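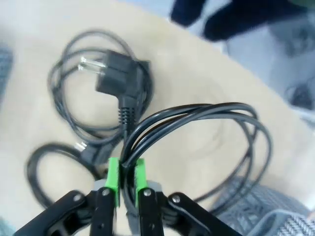
Last updated: 22 Apr 2018
2 min read

Day 3 with the Seteo gripper kit on loan from Gallardo. Cables all morning. Power leads are the worst thing we handle at Drusley: the plug end is heavy, the cord slides over itself, and the loops catch on each other.

Set the closing force to 50 per cent and left it there. The green pads are flat, so several strands side by side sit better than strands stacked up. Approach from directly over the bundle, fingers square to the run of the cord. Logged 14 picks before lunch.

Teaching a new position takes too long. The menu goes back to the top after each save, and I have written to Gallardo about it. The Jadero unit we tried earlier in April kept its place, but its fingers were too wide for this job.

Still to do: check the finger screws, repeat at a lower force, ask for the price of spare pads.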